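Home | Guides | Garden | Contact

How to put up a plastic drying rack

Clear a bit of floor first. Lay out all the parts and check them agains the leaflet before you start - mine was one tube short.
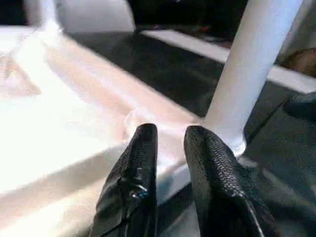
Skinov

Wipe the threads. Grit in there and it'll never sit straight. Turn each tube backwards till you feel a click, then forwards by hand. No pliers! Plastic strips dead easy.

Base first, then poles, then arms. Leave everything a bit loose untill the end.
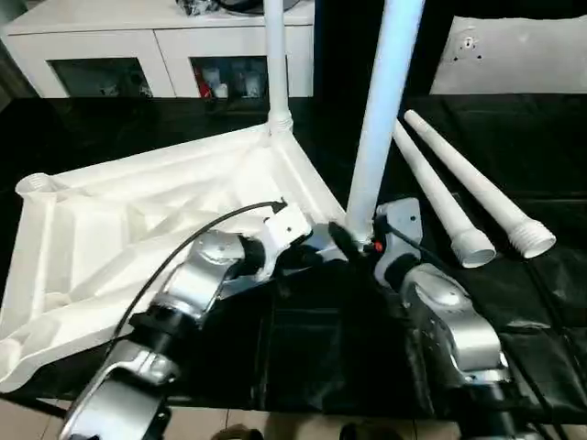 White base on its side, tubes to the right

Stand it up, tighten from the bottom. Heavy stuff low down, towels near the middle. Takes 18 minutes, less second time. Re-tighten after a week.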